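Course notes, unit 6: Coordinating perception and control for two-arm PC assembly
Instructor: Frida Skov

6.1 Scope

Unit 5 ended with a calibrated cell and a part list. In this unit we cover the software that sits between the task planner and the joint controllers. The reference stack is the one you have been using in lab: Wulten for perception, Aser for planning, Vídalín for execution and logging. The Trimex driver layer is treated as a black box until unit 8.

6.2 Frames

Four frames matter for an insertion: the robot base, the wrist camera, the fixture and the board. Base to wrist camera comes from the hand-eye calibration and forward kinematics. Base to fixture is measured once per setup. Base to board has to be estimated again for every case, as the case is placed by hand and the bench has no hard stop for it.

Keep the board frame attached to features on the board itself. Fitting to the case outline is tempting because the sheet metal edges are long and easy to detect, but the tolerance between the case and the board is then added to every slot position. Wulten fits the ends of the memory slots first and uses the CPU socket retention frame as a check. If the two estimates disagree by more than the threshold in the config file, the fit is rejected and the wrist camera takes a new view.

6.3 Views

The fixed camera is used for state: which pockets of the fixture are filled, whether an arm is over the case, whether a part is where the planner believes it is. Its resolution at the board is too low for insertion. The wrist camera is used for pose, at short range, with the gripper partly in view. The gripper fingers are masked using the current joint state. A held part is not in the kinematic model, so it needs a mask of its own, taken from the grasp record. Forgetting the second mask is the most common error in the lab reports. It shows up as a spurious edge close to the slot you are trying to fit.

6.4 Planning with two arms

Aser plans each arm separately and then schedules the two paths against each other. The case interior is a shared resource with a single lock. An arm requests the lock at its approach pose and releases it after retreat. The lock covers the volume above the open case as well as the inside, so the waiting arm must hold outside both.

Paths are checked against a mesh of the case with the drive cage and power supply included. Cables are not modeled. The planner keeps a fixed clearance above the board, and the final descent is a straight line along the slot normal.

6.5 Insertion

Execution of a memory insertion has four states: align, contact, seat, verify. Vídalín switches from position control to force control on entering contact. Descent stops at the contact threshold, followed by a small search along the slot if the lateral force is out of range. Up to 3 searches are allowed before the part is returned to the fixture and the planner is told that the step failed.

Seating uses a force ramp with a position limit. Reaching the force limit well above the expected depth means the module is on top of the slot or turned end for end. Do not raise the limit to clear this fault. Verify compares final depth with the slot model and looks at the latches in a wrist view taken after release.

6.6 Logs

Each run produces one log with joint states, wrench, camera timestamps and state changes. The course set holds 147 runs, and run 24 is the one to use for the exercise. Camera and wrench data have separate clocks. Apply the offset in the header before you plot them together, or contact will appear to start before the arm gets there.

6.7 Exercise, due Monday

Replay run 24 and plot vertical force against depth from sample 1086 onward. Mark the state changes. Then turn off the held-part mask, rerun the board fit and report the change in slot position in the board frame. One page, plots included.

6.8 Cell views 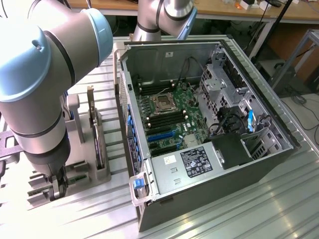
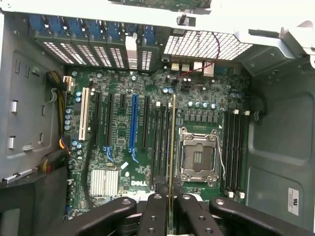
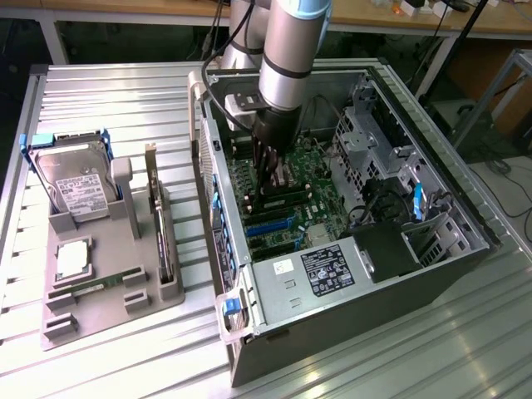

Figure 6.1. Memory slots and surrounding board area in the open case. First and third views: fixed camera. Second view: wrist camera.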